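Help wanted: someone to go through old newspapers with me

I write the "Looking Back" column for the Tresthorpe paper, and I've been doing it by myself long enough that the boxes are winning. So I'm looking for a part-time helper, starting as soon as we find the right person and running through December.

The job is mostly reading. We have around 400 bound and boxed issues that have never been indexed, and I need somebody to go page by page and pull out the good stuff: parade winners, church suppers, ball scores, who bought the hardware store, whose cow got loose on Main Street (it happened more than you'd think!). You type up the item with the date and page number, I pick what runs, and the rest goes in the index so families can find Grandma's wedding write-up without calling me at supper time.

You'd work 7 hours a week, split up any way you like as long as the office is open. No degree needed. I do need you to be able to read small, smudgy print and spell names the way the paper spelled them, even when the paper got them wrong. If you grew up around here and know your Ljungbergs from your Lundbergs, wonderful, but newcomers are welcome too and honestly ask better questions.

Pay is hourly, same as our other part-time office folks, and I'll go over it when we talk. Coffee is free and pretty bad.

To apply, send me a short note about yourself along with 2 items from any old newspaper, copied out just as they were printed, that you think people would enjoy reading today. They can be funny or sad or plain strange, I'm not picky. Drop it at the front desk or mail it to Looking Back, Box 1472, Tresthorpe. I'd like to have everything in hand before I start on the Christmas columns, and those sneak up on me every year.

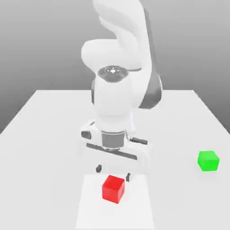 If you've already sent me a note this summer, you don't need to send another one. I kept them all and I'll be calling you first.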